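How I Keep Track of Animation Industry News Without Losing My Whole Morning

Posted Oct 13, 2020

I've been writing a small animation blog since college, and the question I get most is how I keep up with studio news — who's leaving, who's been promoted, which release date just slid again. My old method was opening 11 tabs over breakfast and getting crumbs in the keyboard. Please don't do that! My setup now takes one coffee.

Start with a feed reader. I use Dromon (the free version is plenty), but any reader that lets you make folders will do. Make one folder for the trade papers, one for the studios' own press pages and one for fan sites. Keep them apart. A fan site repeating a rumor looks an awful lot like news when it's sitting right next to a press release.

Next, set up filters. When I first subscribed to everything I wanted, I had 1,682 unread items by the end of the week and I nearly gave up on the spot. Go into the settings, find the keyword box and type in the studios and job titles you care about. "Head of story" is a good one. "Toy" is a bad one, unless you want every merchandise listing on earth. 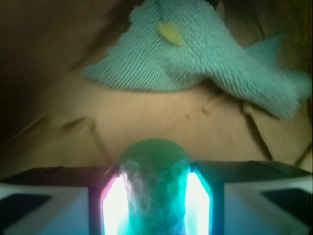 A fuzzy teal fish and a green ball.

Now the part I was lazy about for years — checking the story. When somebody big steps down, you'll see the same few sentences on dozens of sites within the hour. Click back through the links until you hit the outlet that did the reporting, and read that one. If there's a memo, read the whole memo, since the quotes people pull out are usually the juiciest and not always the clearest.

Then save it. Pages get edited or vanish, and I learned this in February when a piece I'd linked to came back with a different headline and two paragraphs missing. I paste the text into a plain document with the date I read it, then drop it in a folder named for the studio. I'm up to 598 of those and search finds anything in a second or two.

Last thing: pick a time to stop. I close the reader when my mug's empty, and whatever I didn't get to can wait until tomorrow. If you use a different reader and the keyword box is hiding somewhere odd, leave me a comment and I'll go poking around for it.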